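Notebook, Spanos – garment segmentation and gripper pose sync
June, entry starts 9:40

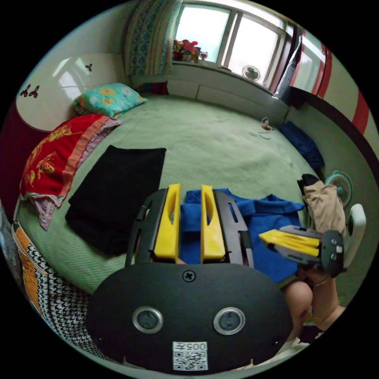

Left-unit view, garment session. Blue garment between the fingers, second gripper at right.

Picking up from the sync problem. Two-handed garment recordings replay fine one gripper at a time, but when both trajectories go into the shared frame the fingers pass through each other near the cloth. Tool-to-camera calibration was redone on both units before lunch and the residuals did not change, so I am treating it as a time problem until something says otherwise.

Method: for each episode, take the relative pose from two sources. (a) Left and right visual-inertial tracks, composed. (b) Direct estimate of the right gripper from the left camera in the frames where its fingers are visible. Slide (a) against (b) in time and look for the minimum.

Result over 20 episodes: clean minimum at 140 ms in 18 of them, right unit lagging. The remaining 2 have no usable minimum. Both have very little relative motion, so the cost curve is flat and the optimizer picks whatever end of the window it started from. The fitter should refuse in that case. Added a check on curvature at the minimum; below threshold it returns no estimate and the episode falls back to the session value.

Source of the offset: the Dedura logger stamps the left stream at capture and the right stream at write. Confirmed by reading the code, lines are next to each other and use different clocks. Patched so that both use capture time. Old recordings keep the offset and need the correction at load. Put it in the loader as a per-session field, default zero, and a warning if the field is missing.

After correction the finger intersection is gone in replay for the 18. Have not looked at contact timing yet.

Second item, the cloth mask. The Vavmont segmenter was trained on tabletop data with one garment on a plain surface. Bed sessions are a different matter:

– the green bedspread is textured and gets labeled as garment in patches, worst near the far side where the wide lens compresses it
– folded black cloth at left merges with the gripper's own black frame when the gripper moves over it
– patterned blanket and pillow produce many small fragments, mostly harmless after the area filter
– the blue garment itself is good. Strong edge against the green, collar-like fold kept inside the mask

For the black-on-black case I now subtract a fixed gripper mask before segmentation. The mount plate and side rails do not move in the image so one mask covers them. The fingers do move; for those the yellow threshold is enough, except that the flowers on the pillow and the butterflies on the red blanket fall in the same hue range. Restricted the threshold to a region around the expected fingertip positions. The other unit's fingers then drop out of the mask, as they sit outside the region. Need a second region projected from the corrected relative pose. This depends on the time fix above, so order of operations in the pipeline is: load, apply offset, compose poses, project regions, segment.

Bright window also matters. Auto exposure drops when the camera tilts up toward the panes and the dark cloth loses all detail. Tried gamma before the segmenter, helps a little and costs nothing. Locking exposure at the start of the episode would be better but the capture app has no setting for it.

Planner side, short note. Farkusik accepts the corrected trajectories at 10 Hz without complaint. At 20 Hz it rejects some segments on joint velocity, all of them at regrasp. Have not decided whether to smooth the demos or raise the limit. Smoothing the demos moves the finger-close event, so leaning toward the limit.

To do:
– rerun the old sessions through the patched loader
– second finger region, from projected pose
– find out if the capture app can take an exposure flag
– curvature threshold is hand-picked, plot it against episode motion and choose properly
– check gripper width stream for the same timestamp fault, it goes through the same writer

Branch pushed, not merged. The loader test still fails on sessions with only one unit.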